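Nundusska, part four: grippers on the bench

October 2020

The frame is finally square, so I moved on to the part I was looking forward to, which was the hand-held grippers. For anyone who has landed here from a search, Nundusska is the name I gave to the pair of grippers I've been putting together at home, with a few evenings at the Stornholm workshop when I needed a bigger drill press. The idea is to do household jobs with the grippers in my own hands first, record them, and worry about the arms later.

Most of September went into the fingers. I started with a set of plans called Flemeo and changed the mount so the fingers could come off with one screwdriver. The first pair bent at the base as soon as I squeezed anything firm, so I thickened the walls and printed them again. That cost me 175 grams of filament and a weekend, and I had colour-matched nothing, so please don't write in about the colour.

The pads are still the weak point. The glue I used lets go at the corners and the edges begin to lift. I have tried contact cement, which held longer but was a pain to scrape off. Next I'll try roughing up the plastic with 70 grit before gluing – the coarse stuff, used lightly.

The cables were easier. I cut them longer than I thought I'd need and I was glad of it, as a short cable pulls on your wrist every time you reach for the far side of the table.

For practice I've been using kitchen containers and a wire basket. Lids are harder than they look. A round one lying flat gives the fingers very little to get hold of, and the best approach I've found is to come in low with both tips almost touching the table. 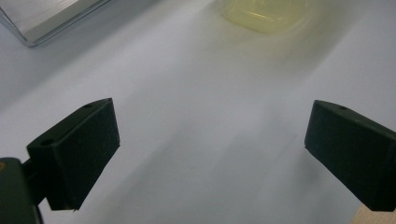
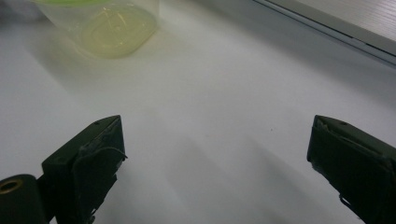
A few from the bench, grippers in hand.

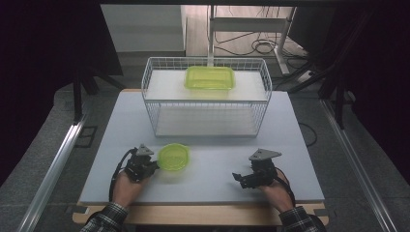
What's left to do

Re-glue the pads on both grippers. Check the hinge joints for play and replace any bushing that feels sloppy. Tidy the cables on the floor before I trip over them.

I also want to swap the recorder over to Ezeani, the little logging program I wrote last winter. It drops readings once a file gets past 1000 lines – I think it's the way I flush the buffer, but I haven't sat down with it yet. If it isn't fixed by the next post I'll go back to the old script and carry on with the lids.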